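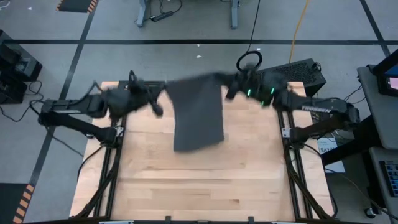
The Hard Part Is the Corner
Towel folding takes the floor at the Callton open day

By Marcelino Portela

Callton opens its manipulation lab to visitors twice a year, and most of the people who make the drive to Stiltstead come to ask about parts handling. The company's income is in kitting and tray loading. The longest demonstration on the program, however, concerned a gray towel.

Darius Radu, who runs the lab's cloth group, gave a short introduction before the first run. A rigid part has a position and an orientation, and six numbers describe where it is. A towel has no such description. Any point on it can move independently of most other points, and half of the surface is usually hidden under the other half. A controller that works well on gearbox covers has very little to say about it.

The task was stated in one line: take a towel from an arbitrary starting position, spread it, and fold it. The program used at Callton is called Vieira. It takes camera images and joint positions as input and returns short sequences of arm motion, which are executed and then replaced by the next sequence. There is no written model of the cloth anywhere in the software. The group trained the current version on 886 recorded folds, each performed by a person guiding the arms by hand.

"People assume the folding is the problem," Radu said. "Folding is two arcs. Finding something to hold is the problem."

The weave contributes to this. A waffle towel has a deep, regular surface, and from close range every patch of it resembles every other patch. An edge is easy to confuse with a crease. Radu's group spent most of January on edge selection alone, and he described the month without affection.
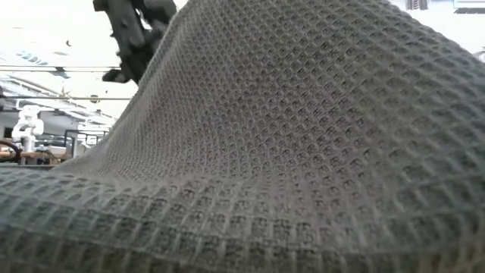

Grip force is the second concern. With too little, the hem slides out as soon as the arm lifts. With too much, the fingers close on two layers where one was intended, and the fold is lost before it starts. Vieira does not measure force directly. It infers the state of the grasp from the pictures and from the current drawn by the finger motors, a method Radu called adequate for towels and unsuitable for anything with buttons.

Visitors were allowed to place the towel themselves. Most dropped it in a heap. One engineer from a linen service laid it nearly square to the table, and then asked why the robot still wanted to rearrange it. The answer was that the training folds nearly all begin with a lift, so the program has seen few cases in which doing less is correct. The group intends to record 200 more starting from a flat towel.

The lift has a practical purpose as well. Held in the air by two corners, a towel loses most of its wrinkles under its own weight, and the arms can then lower it and draw it across the table. On a bench of limited depth the lower end may pass over the front edge, and one arm has to go back for it.

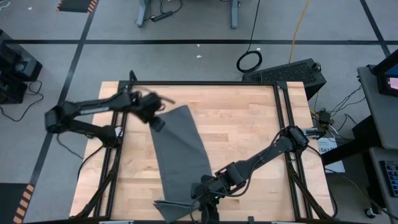 What the wrist sees

An overhead view supplies the general layout of the cloth. It does not supply much about the last inch before contact, when the gripper itself blocks the view. For that the group relies on wrist cameras, which look out between the fingers and travel with them.

Radu put a wrist feed on a large screen for one of the afternoon runs. It is an unflattering way to watch the work. The table tilts, the background swings past, and the fingers fill both lower corners of the image the whole time. It also shows plainly what the program has available when it decides to close.
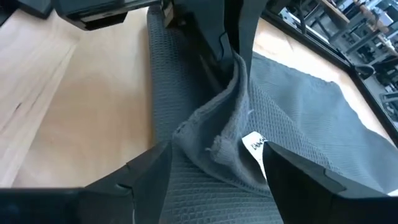 Care labels receive special attention. A label stands out from the hem, gives the camera something distinct to find, and makes a poor handle. Early versions of Vieira reached for it often. The remedy was to add recordings in which the operator took hold of the towel well away from the label, and the habit faded after retraining.

Callton does not claim commercial speed. Radu quoted a target of 5 minutes without intervention for a small stack, and said that the arms miss it on some days. The more useful number, in his view, is the count of folds between resets by a person. He declined to give the present figure and said the goal was 2,000.

Several visitors wanted to know who would buy such a system. Lendden, a hospital laundry contractor, has supplied the group with used towels and a list of acceptance rules, the strictest of which concerns how far one edge may sit from the edge below it. No purchase has been discussed. According to Radu, used towels are better test material than new ones: they have shrunk unevenly, their corners are no longer square, and their hems are soft enough to behave differently on each grasp.

The next version will be trained on two towel sizes. Fitted sheets are not on the schedule.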